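Section 4: Running In Your Plokus 209 and the First Chain Adjustment

Welcome to the fun part! Your new Plokus is fueled, registered and ready to go, and a little patience now will give you a sweeter engine for years.

Before the first ride

1. Put the bike on its center stand, let it stand for 2 minutes, and check the oil window. The level should sit between the two lines.
2. Squeeze both brake levers. They should feel firm.
3. Set the rear shock to the softest notch. You can stiffen it later - most riders do.
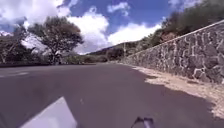
4. Start the engine and let it idle until the cold light goes out. Pull away gently and use the whole gearbox, keeping below 60 km/h until the first service. Vary your speed as you go. A quiet two-lane road is lovely for this, and one with a gentle right-hander beside a stone wall lets you hear that exhaust note bounce back at you! Roll off a touch before the bend, then feed the throttle in smoothly on the way out.

CAUTION: Do not take the engine past 3,000 rpm until the first service is done. The shift light on the Gunden dash will blink if you do.

Adjusting the chain

5. Switch off and let the exhaust cool. Put the bike back on its stand, in neutral.
6. Loosen the axle nut, then turn both adjusters by the same amount. Match the marks on each side of the swingarm.
7. Spin the wheel slowly and check the slack in several spots. Set it at the tightest one, using the range printed on the chain guard sticker.
8. Tighten the axle nut with a torque wrench to the value in Section 9, and pump the rear brake pedal until it bites.

NOTE: Cillorar chain lube is applied at the factory. Wipe the chain with a dry rag before adding more. 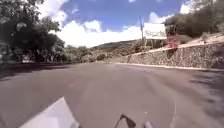 Can I carry a passenger during the running-in period?
Wait until after the first service. The extra weight makes the engine work harder in every gear, and the rear shock will need a stiffer setting too - see Section 5 for the notches.

Storing the tool kit

9. Roll the tools up in their pouch and slide it under the seat, buckle side up. Press the seat down until it clicks.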